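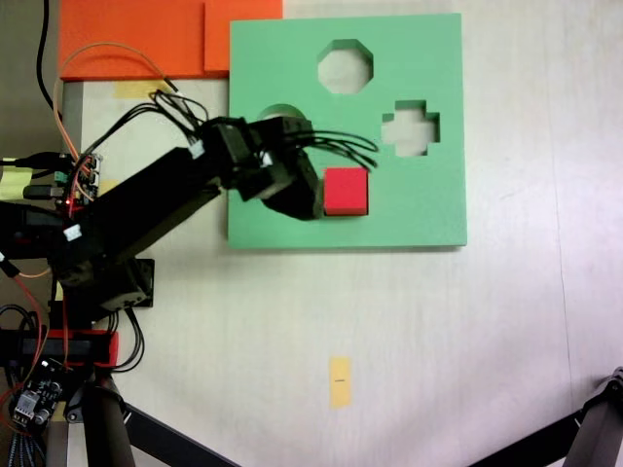 Ludothèque Brudari
Compte rendu de la réunion d'équipe du 23 février 2022

Présents : Didier Pons (animation de la séance), Solène, Maïwenn, Gaspard, Rachida, Thierry
Excusée : Odile, qui a envoyé ses remarques par courriel, lues en séance
Secrétaire de séance : Solène
Début de séance : 18 h 15

1. Accueil et approbation du compte rendu précédent

Didier ouvre la séance en remerciant tout le monde d'être venu malgré la pluie et les travaux sur l'avenue, et remercie aussi Rachida pour le gâteau aux noix, qui a fait deux fois le tour de la table avant même que l'on passe au premier point. Le compte rendu précédent est approuvé, avec une petite correction demandée par Thierry : c'est bien lui, et non Gaspard, qui s'était proposé pour revisser les portes du meuble de l'entrée. (C'est fait depuis, et elles ferment très bien, merci Thierry !)

2. Les jeux d'encastrement

C'était le gros morceau de la soirée, et nous y avons passé plus de temps que prévu, mais la discussion a été agréable et chacun a pu dire ce qu'il avait sur le cœur. Maïwenn rappelle que les plateaux à formes sont parmi les jeux les plus demandés par les familles dont les enfants ont entre un et trois ans, et que les deux assistantes maternelles du mardi les réclament dès leur arrivée. Le plateau vert plaît particulièrement : ses ouvertures sont bien franches, avec l'octogone, la croix et le rond, et la couleur douce laisse bien ressortir les pièces. Rachida ajoute que la croix occupe certains enfants un bon moment, et que les parents s'y laissent prendre eux aussi.

Gaspard a commencé à numéroter les plateaux pour que l'on sache, au retour de prêt, quelles pièces vont avec lequel. Le principe est simple : un chiffre sur la tranche avant, assez petit pour rester discret, assez lisible pour être vu lorsque le plateau est posé à plat. Odile, dans son courriel, demandait s'il ne valait pas mieux une étiquette collée dessous. Après échange, on préfère garder le chiffre devant – il faudrait sinon retourner chaque plateau, et les pièces avec.
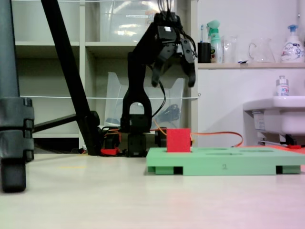 Le plateau vert, avec le « 2 » sur la face avant, et le cube rouge.

Le cube rouge a eu droit à son propre débat. Thierry trouve qu'il se perd facilement, car les petits l'adorent et l'emportent volontiers dans le coin lecture ou dans la poche d'un manteau. Maïwenn propose de le vérifier en premier au retour, avant de s'occuper des autres pièces. Tout le monde est d'accord, et Solène l'ajoutera à la fiche de retour, tout en haut, en gras. Didier demande au passage que l'on cesse d'écrire « cube R » sur les fiches, il a mis une semaine à comprendre.

Au sujet des plaques orange en mousse, l'équipe hésite. Rachida s'en sert en atelier comme surface de jeu pour les tout-petits et souhaite les garder dans la salle ; Gaspard aimerait les ranger avec les plateaux pour que les couleurs restent ensemble. On s'arrête sur une solution de bon voisinage : elles restent en salle jusqu'en juin, puis on en reparle. Pour le ruban adhésif jaune sur la table, Thierry demande simplement que l'on pense à le retirer en fin d'atelier quand il ne sert plus, parce qu'au bout de quelques jours il laisse de la colle.

3. Fournitures et devis

Didier présente le devis reçu de la maison Escobedo pour le renouvellement des jeux de la petite enfance, d'un montant de 1 912 euros, livraison comprise. La somme a fait lever quelques sourcils, et l'on a regardé les lignes une par une. Les hochets et les puzzles à boutons font l'unanimité. Les deux grands parcours de motricité, beaucoup moins : Thierry ne voit pas où les mettre et Maïwenn non plus, même en poussant le canapé. Didier redemandera un devis sans les parcours.

Une maman adhérente nous a par ailleurs parlé de Hisum, qui vend des pièces d'encastrement au détail. Ce serait bien commode pour remplacer une forme égarée sans racheter tout un jeu. Rachida se charge de leur écrire et de demander leurs tarifs, ainsi que les dimensions exactes, car une pièce qui flotte dans son trou ou qui force n'intéresse personne.

4. Rangement

Vaste sujet, comme chaque hiver. Le principe adopté la dernière fois tient toujours : les plateaux à plat, les petites pièces dans des bacs transparents avec une étiquette blanche sur le côté, et les bacs dans les casiers du meuble blanc. Gaspard insiste sur la transparence des bacs, qui permet aux enfants de choisir tout seuls ce qu'ils veulent sortir, et cela compte beaucoup pour nous. 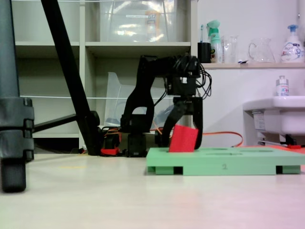
Reste la question des étiquettes, que chacun rédige un peu à sa façon. Solène propose de toutes les refaire à la main, au feutre noir, avec le nom du jeu et le numéro du plateau, et rien d'autre. Maïwenn, qui a une bien plus belle écriture que la secrétaire de séance, accepte de s'en occuper pendant les vacances. Odile souhaitait aussi un petit dessin des formes sur chaque étiquette pour ceux qui ne lisent pas encore ; l'idée est adoptée avec enthousiasme, et Maïwenn a droit à une part de gâteau supplémentaire.

5. Fête de juin

Nous comptons à ce jour 52 familles adhérentes, et Didier aimerait les réunir toutes pour un après-midi de jeux dans la cour. L'association Jesteo nous prêterait ses tapis et ses tables basses. Thierry demande un plan de repli en cas de pluie. Il est convenu que chaque séance de jeu pour les petits durera 90 minutes, goûter compris.

6. À faire

Didier : nouveau devis Escobedo, contact avec Jesteo
Rachida : courrier à Hisum
Solène : fiche de retour
Maïwenn : étiquettes et dessins
Gaspard : fin de la numérotation des plateaux
Thierry : plan de repli pour la fête

La séance est levée à 20 h 05. Le plat à gâteau de Rachida est resté dans la cuisine, à côté de l'évier.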